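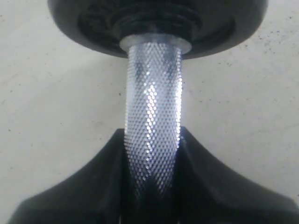

Wrist view, one gripper on the knurled part of a dumbbell handle.

Ross Cruickshank
28 June 2024

I've been helping collect training examples for a two-arm dumbbell task since February and I have some complaints. Thread, probably too long.

The task: put weight plates on a threaded dumbbell bar, take them off again, using two arms steered by a person. Every run gets saved and the whole pile goes to Drakura, which trains a model on it. The order is for 2000 runs.

We have 358 that I'd sign my name to. The dashboard says a lot more than that. The dashboard counts anything with a start and an end.

I don't think anyone is cheating. The form has a box that says "task complete" and people tick it when the plate is on the bar. Whether the operator spent half a minute shoving the plate around the table first is not something the form asks.

And the model is going to copy the shoving. It has no idea which part of the run you were proud of.

I brought this up on the Monday call and was told that "variety is good." Sure. Variety in where the plate starts, great. Variety in how the person panics, I'd like to see the evidence.

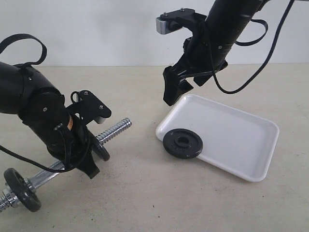 Same call, someone from Bundholm (they write the labeling guide) said the model will average out the bad habits. I asked what happens when everybody has the same bad habit. Long pause, then we moved on to file naming.

The shared habit, for the record: operators are right-handed and impatient. They line up one arm carefully, hold it still, and then swing the other one in at whatever angle it happens to be at. If all the data looks like that, I'd bet the second arm never learns to plan an approach.

Could be wrong! I'd love to be wrong. But I'd want somebody to test it before we record the rest of the order.

A cheap test would do. Train on the clean runs only, train on everything, try both on the same starting positions. Morrison offered to set that up in the spring and got told there was no budget for "side experiments." Finding out whether your data works is a side experiment, apparently.

Other thing I don't trust: the success rates in the weekly slides. They're success rates for people. A person steering two arms, who can look at every camera and already knows how a screw works. It says nothing at all about what a trained model will do, and yet there it sits in big green type above the word "performance." 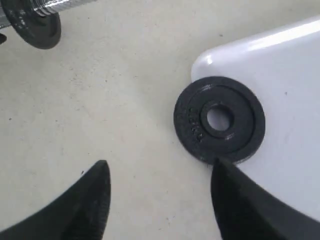

Starting positions deserve their own rant. The guide says to place the loose plate "randomly on the work surface." People are terrible at random. You ask for random and you get a comfortable spot near the middle, flat, with clear space all the way around. What I want more of is the awkward stuff, like a plate lying with one side up against the rounded curve of a big white object, one fingertip already down by its rim and the other one way off to the left. Now the operator has to decide something, and that decision is worth recording.

When I started asking for awkward starts, the failure count went up and I got an email about the failure count.

My answer was to print a sheet of starting positions, shuffle it, and make people take the next one whether they like it or not. It's dull and it works better than telling a tired person to be creative. Bundholm has it now and says it will be "considered for the next revision."

On threads: please stop telling me the hard part is grasping. Grasping a knurled handle is the friendly bit, that texture exists so that hands don't slip. The hard part is getting a plate with a hole in it lined up with a rod, at an angle, while the other arm keeps the rod from wandering. Most of my rejects come from there.

Also please stop saying the wrist cameras will sort it out. From the wrist you get a beautiful close-up of metal and a poor idea of where the far end of the bar is. The wide view knows where everything is and can't see the last little bit. You need both, and you need their clocks to agree.

Their clocks did not agree for 2 weeks. We caught it when Zerkier, who reviews footage and has far more patience than I do, saw a gripper close in one view clearly before it closed in the other. Every run from that stretch is out. I've been asked more than once if we could "just keep them anyway."

No. 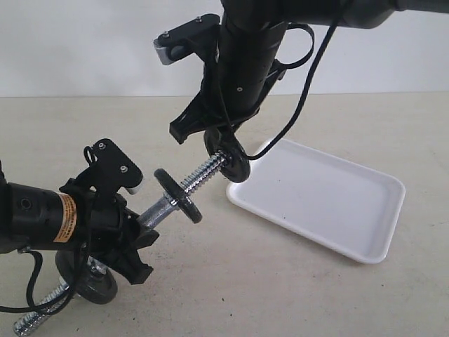

Ross Cruickshank

Okay, picking this back up after lunch. A few replies asked what I'd do if it were up to me.

First, split the label. "Plate on bar" and "done well" are different questions and they need different boxes. If the reviewer can't say yes to the second one, keep the run in a separate folder and don't let it anywhere near the total.

Second, keep failures on purpose. Drop a plate, miss the hole, recover, finish. Right now the guide tells operators to stop and restart when they miss, so we hardly have any recoveries at all. Then in a few months somebody will be surprised that the model misses once and freezes.

Third, write down how many plates are on the bar at the start and at the end. Sounds silly. But a bar with three plates on it gives you a lot less room for the grippers than one with two, and our records file them all under "dumbbell." I went back and tried to sort them from the video. That was a bad weekend.

Fourth, one arm holding and one arm working is a choice. Swap the roles now and then. I have asked for this and the pushback is that it feels slow. It does feel slow.

Someone asked if this means I think learning from examples is a dead end. No, I've watched it do things I would have called impossible. I've also watched the same model miss those same things after a table got moved, and only one of those made it into the video Drakura sent around.

My issue is with treating a big number of runs as if it were a result. It's a receipt. We paid for hours and got files.

And to the person who said I should be "more positive about the 358": I am positive about them. I've watched all of them twice.

Next review is Tuesday. If the split label gets voted down again I'll post the wording here so you can all tell me what's wrong with it. Muting this for a while – have to go rescore a batch.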